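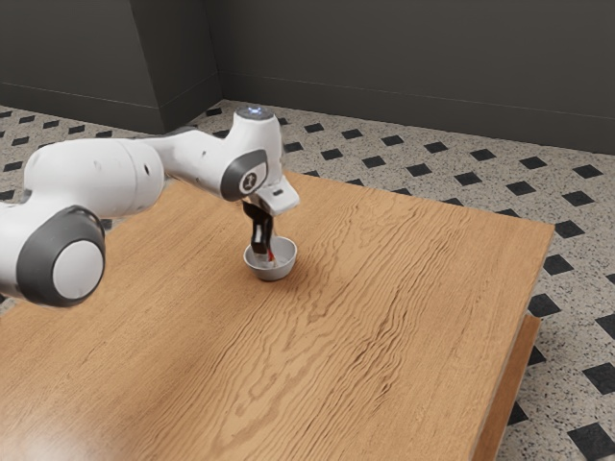
The simulated arm at the bowl, from the Mornerby open day page

Is the Mornerby robotics open day worth it with two children?

We're thinking of taking our two (eight and eleven) to the open day on 8th November. The older one has got as far as making a cardboard grabber with string for tendons and is desperate to go. What I can't work out from the page is how much is real machines and how much is on a screen. Has anyone been? It's a fair trip for us from Finham, and I'd like to know whether the little one will last the morning.

posted by finhamfamily
4 comments · 2 shares

tinplate_tess
Go! We went to the October one and mine talked about it all the way home. You start in the simulator room, where they have the white arm on a big screen reaching down into a grey bowl on a wooden table, and the children take turns steering it. It's much harder than it looks – my son spent his whole go lining the gripper up over the rim and then wanted to join the queue again (we let him, twice). After that you go through to the workshop and watch a real arm sorting blocks, and the person running it was lovely about questions, including a very long one from my daughter about elbows. She explained that they try every new move in the simulator first, as a mistake there costs nothing. So it's a mix, but don't be put off by the screen part. For us that was the best bit!

Get there for the first session if you can. The 31 bus from Ivovbridge stops right outside and the car park is tiny.
12 people found this helpful · Share

brackenrow
Bus is the 91 now, they changed it. No café either so take sandwiches.
3 people found this helpful · Share

oldmillroad
Agree with Tess about the first session. They only let in 100 people and the simulator queue builds up quickly. Eight is fine, there's a step for smaller ones to stand on at the controls. My niece is seven and she managed it with a bit of help on the up and down, which is on a separate lever from the rest.

If your eldest builds things, ask at the desk for the Zeleke sheets. They're free worksheets for making a simple gripper at home, and the second one uses string in just the way you describe – bring the cardboard one along too, the staff love seeing them. The workshop half is quite loud when the compressor comes on, so ear defenders if either of them minds noise.
7 people found this helpful · 1 comment · Share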